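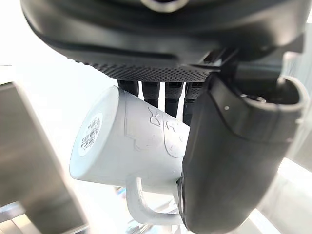 Balodance is my attempt at getting a grasp stability predictor to work from the wrist view alone, with no force sensing at all. You give it one image taken while the hand is closed on something, and it gives you back a score between 0 and 1 for how likely the object is to stay put when the arm starts moving. I started with mugs because they're rude little objects: they taper, they have a handle that can hang any which way, and the glaze can be a lot slicker than it looks. A white mug held at a tilt, fingers pressing on one side and the big thumb-like finger on the other, with the base and its round sticker pointing down and to the left, is pretty much the bread and butter of this set. The relief design on the side matters too! White on white, you only get it from the shading, and my first model treated raised shapes like that as contact shadows and got very confident about nothing.

What's in the release

There are 2326 grasps total. Of those, 1874 are the training split and the rest are held out. The split is by object, so a mug you train on never shows up in the test folder, even in a different pose. (My October version split by grasp and the numbers were beautiful and meaningless. Please don't use that one. If you have a copy from Osian's shared drive, it's that one.)

Each grasp has:
one wrist image, taken after the fingers stop closing
finger joint positions at that same moment
a label: held, slipped or dropped
a free-text note, mostly empty, sometimes me complaining

The label comes from a fixed shake motion that runs after the image is saved. "Slipped" means the object moved in the hand but was still in it at the end. Gwion Lloyd and I labeled all of them separately and then argued about the ones where we disagreed, and most of those were slipped versus held. I'd treat that boundary as soft. If you only need a binary label, merge slipped into dropped, because that's what the baseline does and you'll want to compare.

The baseline

Small on purpose. It's an image encoder with two layers on top and a switch for feeding in the joint positions or leaving them out. It trains in up to 3000 steps, and I stop early on a slice of the training objects. Run train.py with the default config and you should land close to my numbers, which are in results.csv and not in this file, because I kept forgetting to update both.

The thing that surprised me: joint positions help a lot on plain cylinders and hardly at all on mugs. My guess is that the handle changes how the weight hangs and the joints can't see it, but that's a guess. Dwynwen Samuel thinks it's just that we have fewer plain cylinders and the model is leaning on them like a lookup table. She may well be right, and I haven't run the experiment that would settle it.

Stuff that will trip you up

Bright backgrounds. Plenty of the images are washed out behind the hand, nearly white, and a white mug against that loses its edge. I left them in. Turning on the exposure augmentation (it's off by default, sorry) makes a real difference for these.

The hand takes up a lot of every picture. If you center crop you will mostly get fingers. Resize the whole thing instead.

Stickers and labels. Some objects still have a price or barcode sticker on the base. I tried masking them and the scores barely moved, but I wouldn't train anything that's supposed to recognize individual objects on this.

Joint order changed partway through collection. The loader handles it, but if you read the raw files yourself, check the joint_order field before you do anything else. I lost most of an afternoon to this and it's my own format.

Not in here

No video, no tactile data and no failed closes (if the fingers missed the object, the grasp was thrown out). So the model has never seen an empty hand and will happily score one. Revathi Arumugam is putting together a set with misses included and I'll link it when it's up.

Last updated December 16, 2025. Bugs go in the issue tracker, and loader questions go to Nam-gil Cheon, who rewrote it and understands it better than I do.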